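The Drawer of Old Phones

Every January this newsletter gets at least one letter asking what to do with old cell phones, and every January some company is ready with an answer that happens to suit the company. The latest is Bindado, whose flyer came through a good many doors on our side of town last week. It promises "instant cash for the treasure in your drawer." I have a drawer. I went and looked for the treasure.

Mine held two chargers that fit nothing I own, a SIM tool, a warranty card for a kettle, and an old Jukex that I stopped using when the battery began dying by lunchtime. The flyer says phones like it can fetch "up to 800 dollars." I would ask readers to look hard at the words "up to." I typed my model into the Bindado site, ticked the boxes for light wear and weak battery, and was offered 14 dollars. The padded mailer is free. If they open it and disagree with you about what light wear means, the offer drops, and you have 10 days to object before they take your silence as a yes. That part is in the small print on the second page, in gray type.

Now, 14 dollars is 14 dollars, and I'm not telling anyone to turn it down. But I wouldn't plan a weekend around it.

Ketel, the repair counter next to the dry cleaner, will take a dead phone off your hands for nothing and says it sends them on for parts. I asked where they go. The young man at the counter said "a partner," and when I asked which partner he went to find out and came back with a leaflet about screen protectors. Maybe it is all perfectly fine. I would like to see a name on a piece of paper.

Then there is the advice to keep the old one as a spare. I was fond of this idea until I tried it in October, when my regular phone was in for a new charging port. The spare took most of an evening to update, refused two of the apps I needed, and wanted a code sent to the number it no longer had. A spare you haven't switched on since you retired it is a paperweight. If you mean to keep one, charge it now and then and make sure you still know the passcode.

As for the wiping, do it yourself, whatever the buyer promises. Save your photos somewhere first and check that they open. Sign out of your accounts before you reset, or the phone may stay locked to you and be worth nothing to anyone. Take out the SIM and any memory card. And if there are two black phones on the table, please be certain which one you are erasing. 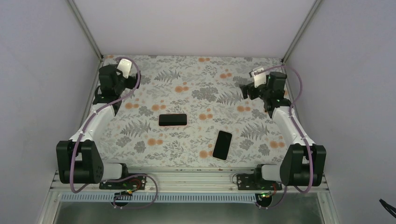

Todor Lazarević writes that I am too hard on the trade-in people. He sold a Lill to Bindado in the fall, got the price he was quoted, and says the whole thing took less effort than driving to the recycling center. He also thinks most of us hang on to old phones out of plain laziness and then call it caution.

He may have a point about the laziness. I would only say that one good sale doesn't tell me how the rest went, and that a phone in good shape in the fall is a different matter from one with a worn-out battery. I have written to Bindado asking how often the final payment matches the first quote. No reply so far.

Pieter Swanepoel has asked whether the county drop-off takes phones with swollen batteries. Call before you go, and don't put one in the mail or in the kitchen trash in the meantime. If the back of the phone is lifting, stop charging it and leave it alone until you have an answer.

My Jukex is still in the drawer. The kettle warranty has been thrown out.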